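Features > Travel > At the Airport

The Longest Line in the Terminal

At half past four in the morning the check-in hall at Bredach is already full. Families sit on their suitcases. A man in a suit eats a sandwich standing up. The security checkpoint opens at five, and by then the line goes past the pharmacy, turns at the closed bank and comes back on the other side.

I have stood in this line many times. I moved to this country for work when I was thirty, and my parents are still on the other side of an ocean, so I know airports better than I know most of my neighbors. For this article I wanted to understand a thing which I had only suffered before: the secondary search. Who is taken to the side, who decides it, and what can a passenger say?

The woman with the hair clip

Milagros Carrasco teaches chemistry and flies every February to visit her sister. Over 14 flights she was asked to step aside on 8 of them. She began to write it down after the third time, in the back of a school planner, with the hour and the reason that was given to her.

"Hair clip" appears often. Also "random," "belt," and one time only a question mark. She showed me the pages at her kitchen table and she was not angry when she did it. She was more tired than angry.

"I take out the clip now before I leave the house," she told me. "Then they find the buttons on the sweater. I bought a sweater without buttons. You see how it goes? I am dressing for them and not for the weather."

She does not accuse the officers of bad manners. Most were polite and one carried her bag to the bench. What she wants is to know if the word "random" is true, and she has found no office that can tell her. She sent a letter to the airport and received a reply with a link to the general page for complaints. The page asks for the name of the officer. She had not asked for his name, because she wanted to catch her plane.

What the officers see

Enda Mulligan worked eleven years at the checkpoint before he retired with a bad knee. He agreed to meet me in a café near the old bus station, and he brought his own tea bags.

He says the passengers imagine that somebody is studying them. In his experience, the officer at the scanner sees a simple figure on a screen with a colored square on the shoulder, or on the ankle, and must check that square. A fold in the cloth can produce it. So can sweat, or a thick braid.

"The machine doesn't know who you are," he said. "But I knew who was standing in front of me, and so did everybody I worked with. I won't tell you that makes no difference."

I asked him about the days when the rules were relaxed for some travelers and strict for others. He was quiet for a while. Then he explained the numbers. On a busy morning his checkpoint received 3000 people before nine o'clock. It was built for 2000. When the line became too long, the supervisor would send the travelers with a trusted status through a separate lane with shoes on and computers in the bag, and the rest of the line watched them go.

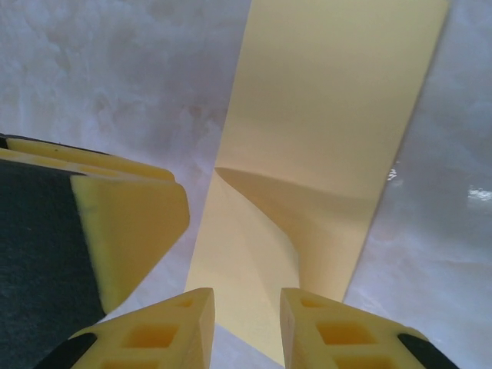 The other lane

The trusted lane causes more arguments than any other part of the terminal. You pay a fee, you answer questions, you give your fingerprints, and for some years you walk through with your jacket on. Those who have it forget quickly how it was before. Those who do not have it see only that another person was treated better, and they look for the reason in the face or the clothes of that person.

Sometimes they are wrong. Teodoro Arroyo, who sells irrigation parts and flies twice in a normal week, has been shouted at in this lane by strangers. "A lady told me I must be somebody's nephew," he said. He paid the fee like everybody. He also admits that his company gave him the money for it and the free morning for the interview, and that a cleaner or a student would have neither.

Sometimes they are not so wrong. Iñaki Sepúlveda has had the trusted status for three years, and he is still stopped often enough that he arrives as early as he did without it. He keeps the printed approval in his passport. "It is a discount on the shoes only," he said.

A smaller airport

At Kpodo, where I changed planes last spring, the checkpoint has one lane for all. When the scanner shows a square, the passenger can turn around and look at the same screen as the officer. It takes a few seconds more. I watched an old man lean in, see the mark on his own hip, and pull a folded handkerchief out of his pocket. The officer nodded and he went on to his gate.

I described this to Milagros Carrasco on the telephone. She asked me two times if I was sure that the passenger could see the screen. Then she wanted to know if there was a direct flight from there to her sister's city. There is not. One must change in Bredach.

Her next trip is already paid. She has bought a new planner, and she has put the number of the complaints office on the inside of the cover, together with a note to herself to ask for the name.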